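Three weeks with the Cuver kitchen pack

So I finally caved and bought the Cuver kitchen pack. If you've been reading here for a while you know I've been stuck on free simulation assets for ages, mostly boxes and cylinders and one very sad mug that a lot of people seem to use. Cuver sells a bundle of 159 household objects plus a handful of ready-made tabletop layouts, and it costs $200 for a single seat. That's real money for a hobby, and I went back and forth on it through most of May.

Setup took me one evening. The download is big, the installer asked for my license key twice, and then I had the arm over the tables with the gripper pointing straight down at a little green fruit, a teal bowl next to it, and I may have clapped. Alone. At my desk. 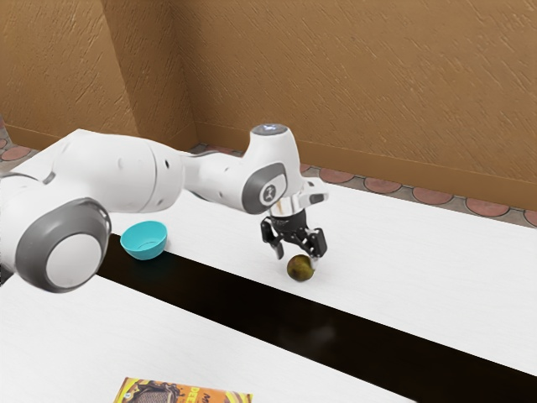 Posted by the author
Hobby roboticist and chronic tinkerer

What sold me is the produce. The skins have blotches and dull spots and all the stuff real fruit has, and the shapes are lumpy enough that a grasp I'd tuned on perfect spheres fell apart right away (good! I want to know that now). The bowls are nice too, with clean collision shapes, so things settle inside them instead of jittering around like popcorn.

The boxes are more of a mixed bag. The printing looks fine from across the table, but every carton in the pack is rigid, so you can squeeze as hard as you like and nothing gives. I wrote to Cuver and got a reply the next morning saying soft packaging is planned for the Surnano update, no date given. Okay then.

I also tried the wrist view, mainly to see how the textures hold up when you get in close. That's where the cheaper pack I had before, the Prutovetti starter set, turned to mush.
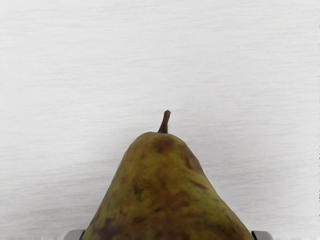

Pears are my favorite test now, by the way. They're narrow at the top and wide in the middle, so if you come down a little off center you push the thing over before you ever get a grip on it. I left a batch of 1618 pick attempts going overnight with all the fruit mixed together and the pears gave me by far the most trouble. I'm still sorting through the logs.

A couple of gripes. The lighting presets are all pretty flat, and there are only 8 of them. The manual is a PDF with no search — why? And if you use the Van Acker importer like I do, turn off automatic scaling first or your bowls come in the size of bathtubs.

Would I buy it again? Yeah, I think so, if you care about food and kitchen stuff. For warehouse work I'd save the cash. I'm going to try the drawer and cabinet layouts next, once I've cleared some disk space.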